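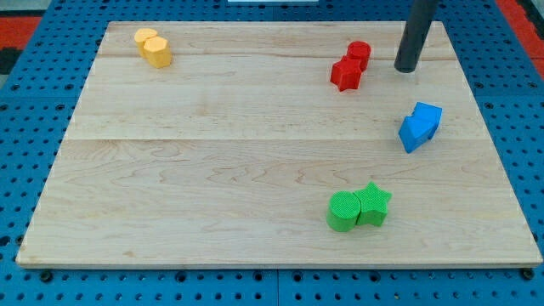 Colored foam-like blocks on a maple board.

Workshop tips after a desert rally weekend
By Chaiwat Somboon

I drive a small buggy in amateur sand rallies, and I do all the service myself in a garage at home. In May we came back from the Gomley dunes, and for one week my garage was full of sand. With every season I learn a little more about how to clean and store the things properly, so I write it down for other people who also work without a team.

Do not use water first

When the car comes home, everybody wants to take the pressure washer. Please wait. Fine sand together with water becomes a paste, and it goes into the hinges, the seat rails and the plugs. First I use a soft brush and a vacuum cleaner, beginning from the roof and going down. After this I blow the corners with low air pressure. I wear glasses and a dust mask for it, also when the job is short. Only then comes the water.

The air filter

I always keep two filters, one in the car and one clean in a closed plastic bag. A foam filter should be washed in the cleaner which the maker recommends, then pressed gently between the hands. Never twist it, the glued seam will open. Let it dry overnight in the shade and oil it when it is fully dry. Before you put it back, wipe the inside of the filter box with a damp cloth. Close the intake with a clean rag while you do this, and write yourself a note to take the rag out. I forgot it one time and I lost a whole morning looking for the fault.

Sand in the tool box

Take all the tools out, turn the box over and hit it on the bottom with your palm. The ratchets need more care. I open mine, clean the small teeth with an old toothbrush and put in a thin film of grease. Too much grease will only collect the next sand. My Tarex ratchet has been through 4000 kilometers of rally and it still clicks well.

For the drawers I cut mats from an old camping mattress. Put the tools on the mat, draw around them with a marker and cut a little inside of the line, so they sit tight. A long knife blade makes a cleaner edge than scissors.

Straps and belts

Tie-down straps keep sand inside the weave, and it cuts the fibers slowly. Shake them outside, wash by hand in lukewarm water with mild soap, and hang them without folding. If you see a cut or a burned place, throw the strap away. For seat harnesses follow the paper from the maker and do not use any strong cleaner.

Small parts

Bolts from one place go in one jar, with a piece of tape on the lid. I write the place and also the wrench size. On the Limsakul stage last year I changed a front arm in the dark, and with the jars it took me up to 7 minutes less than before.

The floor

Throw a little damp sawdust on the concrete and sweep it together with the dust. Then the air stays clean and the neighbors stay friendly. The sawdust I get free from the Wostach timber yard, they are happy if somebody takes a bag. If there is oil on the floor, clean this part separately and keep that sawdust in a metal can with a lid, outside of the house.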